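크루아상을 집는 데 한 계절이 걸렸다

공유 작업실 '그리넌비(Grinunby)'에서 샌드위치 로봇을 만드는 사람을 만나다

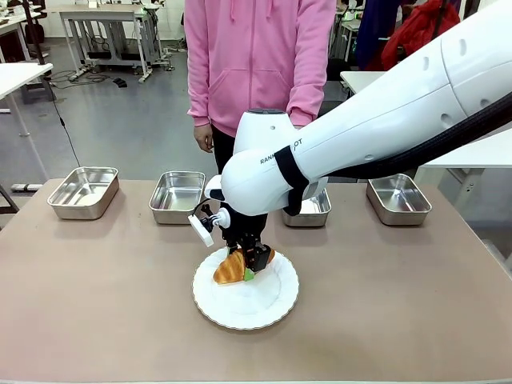 같은 작업실을 쓰는 이웃 회원의 말로는, 빵 하나 옮기자고 저 고생을 할 바에는 손으로 집어 먹고 낮잠을 자는 편이 낫다고 한다. 그 말을 전했더니 당사자는 고개를 끄덕였다. "맞는 말이에요. 저도 낮잠을 좋아하고요. 그런데 낮잠은 자고 나면 남는 게 없잖아요."

그는 이름을 싣지 않는 조건으로 인터뷰에 응했다. 회사에서 알면 곤란하냐고 물었더니 그건 아니고, 어머니가 검색하실까 봐 그렇단다. 어머니는 아들이 주말마다 영어 학원에 다니는 줄 아신다. 낮에는 물류 회사에서 재고 프로그램을 만지고, 저녁이면 그리넌비로 온다. 월 회비를 내고 책상과 공구를 나눠 쓰는 곳이다. 한쪽에서는 누가 기타를 고치고, 다른 쪽에서는 누가 3D 프린터를 향해 욕을 한다.

프로젝트 이름은 '클라누렉(Clanuleck)'이다. 뜻을 물으니 없다고 했다. "폴더 이름을 지어야 하는데 생각이 안 나서 키보드를 대충 눌렀어요. 나중에 바꾸려고 했는데, 경로에 그 이름이 들어간 파일이 너무 많아져서 못 바꿨습니다." 목표는 단순하다. 팔이 접시에 놓인 샌드위치를 집고, 들고, 옆에 내려놓는 것. 속 재료를 칸칸이 담아 두고 팔이 직접 골라 넣는 단계는 그다음이다. 그다음이 언제냐는 질문에는 대답 대신 커피를 권했다.

왜 하필 크루아상인가. 처음에는 식빵이었다고 한다. "식빵은 너무 착해요. 네모나고, 어디를 잡아도 비슷하고, 눌려도 티가 덜 나요. 일주일 만에 되니까 제가 로봇을 잘하는 줄 알았죠." 그 착각은 크루아상을 올려놓은 첫날 끝났다. 휘어 있으니 무게중심이 눈에 보이는 자리에 없고, 겉은 부서지는데 속은 꺼진다. 살짝 잡으면 빠지고 세게 잡으면 바닥에 층층이 떨어진다. 빗자루는 그때 회원 공용으로 하나 더 샀다.

힘 조절에는 '미터(Meter)'라는 작은 프로그램을 쓴다. 직접 짰다. 그리퍼가 닫히는 동안 모터에 걸리는 전류를 읽어서, 정해 둔 선을 넘으면 멈추게 하는 물건이다. "이름은 거창한데 본체는 if 문 하나예요. 나머지는 그래프를 예쁘게 그리는 코드고요." 처음에는 전류를 1초에 60번 읽었는데, 그리퍼가 멈춰야 할 때를 알아차리고 나면 빵은 이미 납작했다. 지금은 300번 읽는다. 차이가 크냐고 묻자 그가 휴대전화를 뒤져 납작해진 빵 사진을 보여주었다. 앨범이 따로 있었다.

손끝은 더 오래 걸렸다. 검은 손가락 두 개짜리 그리퍼에 고무를 붙여 보고, 실리콘을 붙여 보고, 주방 장갑을 잘라 붙여 보기도 했다. 고무는 냄새가 뱄고 실리콘은 빵 부스러기를 전부 모아 들였다. 장갑은 의외로 좋았으나 분홍색 꽃무늬라서 회원들의 놀림을 견디지 못했다. 결국 접근 각도를 바꾸는 쪽으로 갔다. 비스듬히 들어가던 것을 그만두고 바로 위에서 내려와 가운데 부근을 잡는다. 손끝 재질을 두고 한 달을 쓴 사람이 각도는 하루 만에 바꿨다. "그 한 달에 대해서는 묻지 말아 주세요."

각도만큼 애를 먹인 것이 케이블이다. 팔이 움직이면 케이블도 따라 움직이는데, 여유를 적게 두면 당기고 많이 두면 어딘가에 걸린다. 한번은 늘어진 줄이 접시를 밀어 책상 끝까지 보냈다. 그때 그는 화면을 보느라 몰랐고, 기타 고치던 회원이 몸을 날려 접시를 구했다. 그 접시는 집에서 가져온 것이라고 한다. 테두리가 물결치는, 금빛이 도는 하얀 접시다. 어머니가 찾으시지 않느냐고 물었더니 표정이 잠깐 굳었다. 이 기사에서 이름을 뺀 이유가 하나 더 있었던 모양이다.

카메라는 손목에 달았다. 원래는 천장에 달 생각이었으나 작업실 천장에 구멍을 내려면 건물주의 허락이 필요했고, 건물주의 허락을 받으려면 먼저 건물주와 통화가 되어야 했다. 손목에 달면 팔이 가는 곳마다 같이 가니 편할 것 같았다. 대신 보정이 문제였다. 브래킷이 조금만 틀어져도 팔은 빵에서 손가락 한 마디쯤 떨어진 허공을 정성껏 집었다. "자신감이 대단했어요. 아무것도 없는데 집고, 들고, 옆에 내려놓더라고요. 프로그램상으로는 성공이었습니다."

보정 방법은 '파탁(Pathak)'이라는 온라인 게시판에서 배웠다. 로봇 팔을 취미로 만지는 사람들이 모인 곳인데, 답변이 친절하지는 않다고 했다. 질문을 올리면 첫 댓글은 대개 검색해 봤느냐는 것이고, 두 번째 댓글은 첫 댓글과의 싸움이며, 쓸 만한 답은 싸움이 다 끝난 뒤에 달린다. 그는 그 답을 출력해서 책상 옆에 붙여 두었다. 싸움 부분도 같이 출력했다. 재미있어서.

2022년 4월 24일 일요일에 그는 처음으로 13번을 연달아 성공했다. 떨어뜨리지도, 누르지도, 허공을 집지도 않았다. 14번째는 하지 않았다고 한다. 왜 멈췄느냐고 물었다. "실패할 것 같아서요." 과학적인 태도는 아니지 않으냐고 하자 그는 과학이었으면 예산이 나왔을 거라고 답했다.

돈 이야기가 나온 김에 물어보았다. 팔을 제외하고 지금까지 들어간 비용을 그는 정확히 알지 못했다. 알지 않으려고 노력한 것에 가까웠다. 영수증은 봉투에 넣어 두었고, 봉투는 봉해 두었다. 가장 큰 지출 항목은 짐작과 달리 부품이 아니었다. 빵이다. 동네 빵집에서는 그가 카페를 운영하는 줄 안다. 얼마 전에는 도매가로 주겠다는 제안까지 받았는데, 사정을 설명하기가 복잡해서 그냥 고맙다고 했다.

상추도 말썽이었다. 속이 없는 빵으로 잘되던 동작이 상추를 끼우자마자 흐트러졌다. 윗면과 아랫면이 따로 미끄러지기 때문이다. 그는 미터의 기준선을 상추가 있을 때와 없을 때, 2가지로 나누었다. 그러면 햄은, 치즈는, 토마토는 어떻게 하느냐고 물었다. "토마토 얘기는 하지 않기로 했습니다." 누구와 그렇게 정했느냐니까 자기 자신과 정했단다.

5월에는 작업실 회원들을 불러 놓고 점심을 차릴 계획이다. 팔이 접시마다 샌드위치를 하나씩 올려 주면 사람들은 앉아서 먹기만 하면 된다. 낮잠이 낫다던 그 이웃도 오기로 했다. 팔이 한 개를 옮기는 데 1분이 넘게 걸린다는 사실은 아직 말하지 않았다고 한다.

인터뷰가 끝나고 그가 시연을 해 주겠다며 전원을 올렸다. 팔이 천천히 깨어나 접시 위에서 멈추더니 한참을 그대로 있었다. 생각 중이냐고 물었더니 그가 노트북을 들여다보았다. "업데이트하래요." 우리는 그동안 크루아상을 하나씩 손으로 집어 먹었다. 맛있었다.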